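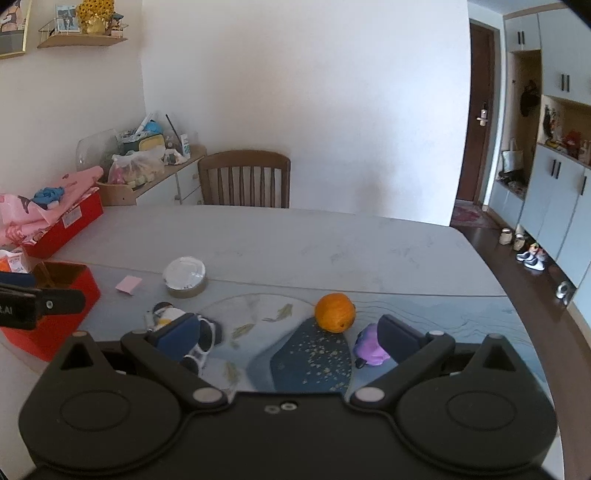

Ratanaporn Neighbourhood Meals
Progress report to the Pultier Fund
Reporting period: February to July

Summary

The program is running four evenings a week out of the hall on Girum Street, as set out in the grant agreement. We are on budget overall, with an overspend on freight and an underspend on wages. The second kitchen opened in April, a month later than planned. We are asking for one change to the agreement, which is at the end of this report.

Meals and attendance

We served an average of 700 meals a month over the period. The target was 650. March was the weakest month because the hall was closed for a week while the hot water system was replaced, and July was the strongest.

There are now 79 households on the regular list. Of these, 28 joined after the second kitchen opened, mostly from the streets on the far side of the rail line. We had expected that group to be mainly older people living alone. It has been closer to an even mix of older residents and families with children in primary school, and we have changed the menu a little to suit. There is less chilli, there are more pasta and rice dishes, and fruit goes out with every meal.

Home delivery is still small. We have one driver and one car, and the run has to be finished by 6.30 pm so the car can go back. Requests for delivery came in steadily through winter and we have started a waiting list. We did not have one at the time of the last report.

Second kitchen

The fit-out was delayed by the grease trap. The first one supplied was the wrong size for the existing pipework and had to be returned. The council inspection went ahead once the replacement was in, and we were passed with two minor items, both fixed the same day – a missing thermometer in the cool room and a label on the chemical cupboard.

Svyatoslav Melnychuk started as kitchen coordinator in April. He has moved most of the vegetable prep to the morning, so the evening shift is less rushed and we throw out less. He has also written up the standard recipes with quantities, which we had been meaning to do since the program began.

Food supply

Testari continues to supply dry goods at the agreed price. Deliveries were late on 3 occasions and short on one. We raised this with them in June and have had no trouble since. Fresh produce comes from the market and from two local growers. The price of eggs and cooking oil went up during the period and we have absorbed that within the food line for now.

Freight is the item to watch. We budgeted on one delivery a week to one address and are now paying for two drops. Dalal Matar is getting quotes for a single larger delivery to Girum Street, with our own transfer to the second kitchen. If that works out it should bring the line back close to budget by the end of the year.

Staffing and training

The assistant cook position was vacant for seven weeks, which accounts for the wages underspend. It has been filled on a part-time basis. All kitchen staff hold a current food safety certificate. Two people still need to finish the allergen module and are booked in for August.

We have not yet run the budget cooking classes described in the application. The room was not available at the times people asked for. Classes are now planned for the spring term, after school drop-off, with six places in each.

Feedback

A short paper survey went out with meals in June. Most comments were about the food itself, and mostly good. The common complaints were that the soup containers leak and that the hall is cold near the door. We have changed the containers. The door needs a new closer and seal – the landlord has agreed to pay for both but has not given us a date.

Next period

Settle the freight arrangement.
Start the cooking classes.
Find a second driver and clear the delivery waiting list.
Replace the older of the two chest freezers at Girum Street.

Change requested

We ask that the unspent part of the wages line be moved to equipment to cover the freezer. The total grant would not change. A quote is attached with the financial statement.

Prepared by Dalal Matar, program manager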